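Section 4: Running the jewelry table on open day

Revised 6/16/25

I wrote most of this the week after the January open day, when things were fresh in my mind, and I've cleaned it up a bit for the Grodau visit. If you've never run the demo before, read all of it once with the simulator open and then go back and do the steps (I still keep a copy next to me!).

Before visitors come in

1. Start the demo computer, then the simulator. Give it a full 60 seconds to load the room before you click anything. I've clicked early plenty of times and always ended up starting over.

2. Open the Skaltex panel and pick the jewelry table. Both arms should show up green in the list. If one is grey, close the panel and open it again.

3. Press Home. The two arms share a rail, so wait until both have stopped before you go on.

4. Load the necklace task. It puts the open jewelry box and the necklace on the table for you, so there's nothing to drag around by hand.

Note: The start position is set by a seed number. Use 1,672 for visitors. It gives a nice clear reach to the necklace, and people standing at the back can follow it. 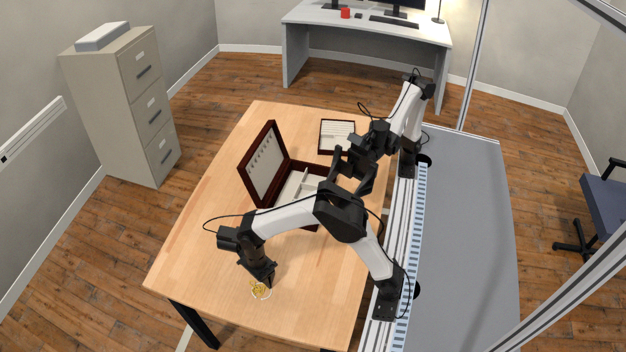 5. Set the speed to 2 for the first run. I know it feels slow when you've watched it all month, but folks who are new to this want time to see the fingers line up, and you'll want the time to talk.

6. Press Run and step away from the keyboard. Let the near arm do its pick without any help from you.

7. When the run ends, press Reset before you take questions. Otherwise somebody asks "can it do it again?" and you're stuck hunting for the button while they watch.

Caution: Don't move the base of either arm along the rail during a run. The planner doesn't check for it, and the arms can end up passing right through each other on the big screen.

Letting a visitor drive

Kids love this part, and so do their parents. Switch the panel to Manual, hand over the controller, and keep groups to eight people or fewer so everybody gets a turn. A turn takes nearly two minutes if you let them have a couple of tries at the chain.

If the gripper gets pushed into the tabletop, press Back Off once and wait. Pressing it twice sends the arm all the way home, and then you have to load the task again from step 4.

Settings for the Fimar controller are in Section 5.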